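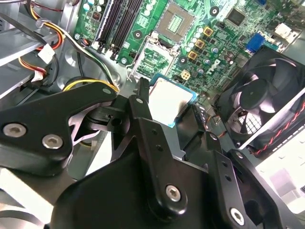 Deok-su Yeom reckons the Rernlow is the only punchbag worth hanging in a garage, and that anyone who buys the free-standing kind has given up on boxing and taken up furniture. I read his comment twice, looked at the beam in my own garage, which has opinions of its own about weight, and ordered the free-standing kind.

It's called the Trornier Shim, and it cost me £200 with delivery. You get a padded column, a plastic base the size of a paddling pool and a pair of bag gloves I would not wish on an enemy. The base takes water or sand. The leaflet says either will do. Use sand. With water it slides towards the freezer every time you land a decent right hand, and after three rounds you are fighting in a different part of the house.

Filled with sand it behaves much better. I've had 18 sessions on it now, mostly eight rounds with a minute off between them, and it rocks back and returns at a pace that makes you move your feet. Jabs feel good. Hooks to the head feel good. Body shots are the trouble – the padding thins out below the waistline, and a proper left to the ribs finds the pole. My knuckles mentioned it for two days.

The cover is holding up, apart from one seam near the top where I keep hitting the same spot, having apparently only the one combination. Noise is fair. My wife says it sounds like somebody dropping a sofa over and over, but a small sofa.

I also tried the Clundoris at my brother's, for comparison. It's £69 cheaper and wobbles like a drunk uncle. Fine for a teenager, less so for anybody over twelve stone. The base is half the size and he's had it over twice.

Would the Rernlow be better? Probably, and Deok-su will be along to say so. A hanging bag swings properly and you can dig to the body all night. If your beam is sound, get one. If it creaks when you look at it, the Shim is a decent second best, and you can wheel it behind the car when people come round. Buy your own gloves.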